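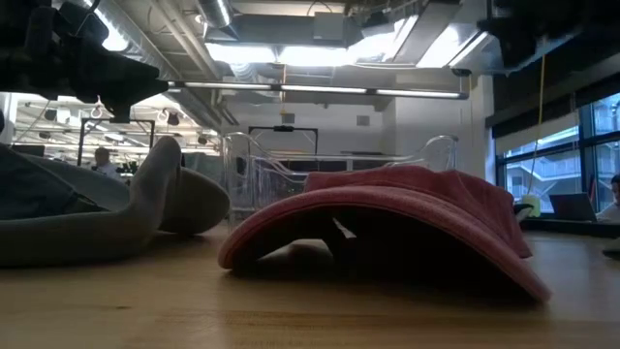 Work and Automation, Unit 4
Soft goods handling: what changes for the people at the table
Course handout, November

Scope

Unit 3 dealt with rigid parts: cartons, trays, bottles, things that keep their shape when picked up. This unit deals with cloth. The case used throughout is the garment returns room at the Karkwood depot, where returned clothing is taken out of its bag, checked, folded and sent back to stock or to clearance. The depot trialled a two-arm folding cell, sold under the name Codetti, next to its existing hand tables. The notes should be read with the case file prepared by Kátia Marinho, which has the full shift records.

1. The task before automation

Each hand table had one operator. The operator opened the bag, shook out the garment, looked over both sides, checked the label against the order slip, folded the garment to the standard size and placed it in a bin. On the records this is a single task with a single time. In practice it is several tasks done at once. An experienced operator checks seams while folding, and finds most stains by turning the garment to fold it, not by looking for them.

The work standard at Karkwood said nothing about this overlap. It listed inspection and folding as separate lines, inspection first. The trial was planned from the work standard.

2. Why cloth is hard for a machine

A rigid part can be described by its position and its angle. A piece of cloth can't. It has no fixed outline, it hides parts of itself, and it changes shape when touched. Three terms are used in the rest of the unit.

State estimation: working out how the garment is lying now, including the layers that cannot be seen.

Grasp selection: choosing where to take hold. A grasp on one layer and a grasp on two layers can look the same from overhead and give very different results when the arm lifts.

Self-occlusion: one part of the garment covering another. A sleeve under a body panel is the usual case. Socks and other narrow items have a related problem, as they twist and the machine loses track of which side is up.

People handle all of this partly by feel. A folding cell that relies mainly on cameras has less to go on, and the usual fix is to spend more moves: lift, lower, look again, lift again. This costs time but is often good enough.

3. The trial

The cell was run for one month on returned garments. The batch was 2,313 garments, all adult sizes. Items with zippers, hoods or heavy beading stayed on the hand tables. Of the batch, 183 garments were stopped by the cell and passed to a person. The file sorts these by cause, in order of frequency:

Garment not flattened within the time limit
Two layers gripped in place of one
Garment slid off the work surface
Label not readable
Other

Note that a stop is counted once per garment. A garment that was passed to a person, reset on the table and then folded by the cell without trouble still counts as a stop.

4. Changes in the work

4.1 Folding moved, inspection did not. Operators assigned to the cell no longer folded, but they were still responsible for faults. They now had to inspect each garment as a separate step before loading it. Valquíria Conceição, a senior operator, reported in her first weekly note that she was missing pulled threads she would normally have felt. The work standard was later changed to add a second look at the bin.

4.2 Waiting became part of the job. Cell operators were expected to load, watch and clear stops. Stops don't arrive evenly. Several operators described the post as harder to settle into than the hand table, even though it called for fewer movements per hour. Those with wrist or shoulder complaints mostly preferred it.

4.3 Pace was set elsewhere. At a hand table the operator can speed up on T-shirts and slow down on knits. At the cell the cycle sets the pace. Rogério Bittencourt, shift lead, asked for a hold button within reach of the loading position. It was fitted in the second week and used mainly at change of shift, to hand over without a half-folded garment on the table.

4.4 New tasks had no owner. Gripper pads had to be wiped free of lint, the cameras had to be checked at start-up, and stops had to be logged. None of these was in any job description. The operators did them, unpaid at the technical rate. This was raised in the review and settled by creating a cell operator grade, one step above the table grade, with 50 hours of training.

5. Two readings of the result

Nivaldo Sampaio, who planned the trial, measures output per operator and finds a gain, as one person can look after the cell and a hand table next to it. Janaína Andrade, in her reply, measures output per paid hour including logging, cleaning and the second look. Her gain is much smaller. Both use the same shift records. The difference lies in what each counts as work.

A similar cell at Skellstead was placed at the end of the line, after inspection by a separate team. The problem in 4.1 did not come up there, but the inspectors' bins filled faster than the cell could empty them. Compare the two layouts before the tutorial.

6. For the tutorial

Read sections 2 and 5 of the case file and chapter 4 of Duan.

Redraw the Karkwood task list so that it shows which steps an experienced operator does at the same time. Mark the steps that the cell takes over and the ones it splits.

Be ready to say whether the logging of stops should be done by the operator or by the cell, and what would be lost in each case.

Written answers to the second item are due at the start of the session, one page, typed.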